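Grondero for Administrative Records: A Review from a Water Permitting Practice

By Dayana Robles

Filed under: Practice Tools, Water and Land Use
1/1/22

Our office assembles and cites administrative records in permit appeals, mostly groundwater and discharge matters before state boards and the trial courts that review them. The work used to be done with a general PDF editor, a spreadsheet index and a shared drive. In October we moved one active matter, the Rarevcombe well field appeal, into Grondero, a desktop program that stamps, indexes and links record documents. I used it through certification of the record and the opening brief. My notes cover the desktop version only. The firm paid for its own licenses.

Setup

Installation needs administrator rights on each workstation. The license is tied to a named user and can be moved from one user to another by the account owner, though the change does not take effect until both users have signed out. Files stay on your own server unless you turn on the hosted option. We left it off.

The first step in any matter is to define the record structure: volumes, tabs, prefix, and the starting page number. This screen deserves care. The prefix can be changed later without trouble. The starting number cannot be changed once any document has been stamped, short of exporting everything and rebuilding the matter. The manual mentions this in a footnote to the chapter on export, where a new user is unlikely to look.

Page numbering

Stamping is the strongest part of the program. It reads the page size of each sheet and places the number in the same visual position on letter, legal and plan-size pages. Our record contained a large number of well logs and folded site plans scanned in both orientations, and the numbers came out upright on all of them. A stamp can be given a white backing so that it stays readable over dark drawings.

Late additions are handled with suffixes. If the agency produces a missing attachment after certification, it can be inserted as 412A and so on, or placed in a supplemental volume with its own range. Our local rules call for the supplemental volume. Grondero lets you set that as the default for the matter, and it will then refuse a suffix insertion unless the user confirms it.

Text recognition

Recognition on typed staff reports was good. On carbon copies and faxed lab sheets it was poor, and tables of monitoring results lost their columns in nearly every case. The program marks low-confidence pages with a yellow flag in the index, which helps. It does not let you sort by that flag. Mercedes Arboleda, our paralegal, worked around this by exporting the index to a spreadsheet, sorting there and going back to the pages by number.

Handwritten field notes are not recognized at all. They can be given a typed description, and the description is searchable.

The index

Each entry carries date, author, recipient, title, document type and a free notes field. We added a custom field for privilege status. Custom fields can be hidden from the exported index, and the setting held through every export we ran. I would still check the exported file by eye before serving it.

Duplicate detection compares the text layer. It caught repeated email chains accurately. It missed duplicate hearing exhibits where one copy had a received stamp and the other had none, which in a board proceeding is the usual situation.

Citation linking

The word processor add-in finds record citations in a brief and links each one to the stamped page. It accepts most forms we use, including ranges. It failed on citations split by a line break after the prefix, and on string citations separated by semicolons it linked the first and skipped the rest. Replacing the ordinary space with a nonbreaking space cured the first problem. For the second we linked by hand.

Recep Duman drafted the brief and turned the add-in off while writing. With it running, the document paused for a noticeable moment at each save. Linking the finished brief in a single pass took 12 minutes on his laptop.

Export and filing

Volumes can be split by page count or by file size. We split by size to meet the court's upload limit, and every volume was accepted. Bookmarks survived. Links between volumes work only if the recipient keeps all files in one folder under their original names, so the cover letter to the court and to opposing counsel said so.

Support

We opened 6 tickets and 5 were answered the same day. The remaining one, on the semicolon problem, was passed to the developers and is still open. Answers came by email from people who seemed to know the program. Phone support is sold separately.

Compared with Grinberg

Gregor MacBrayne in our other office uses Grinberg for the same work. It has better text recognition, particularly on tables, and its duplicate check looks at page images as well as text. Its stamping is weaker on mixed page sizes and it has no supplemental volume setting. For a case built on lab data I would choose Grinberg. For a certified record with plans and logs I would choose Grondero.

Cost and recommendation

Licenses are sold per user by the year, and the trial runs 30 days with export turned off. A trial without export is of limited use to a litigation office, where export is the part most in need of testing. Ask the sales desk to enable it; they did so for us on request.

We have renewed for two users and will keep the next appeal in the same system. I will update the section on citation linking if the open ticket is resolved.

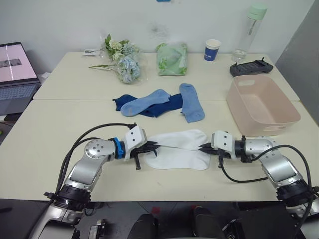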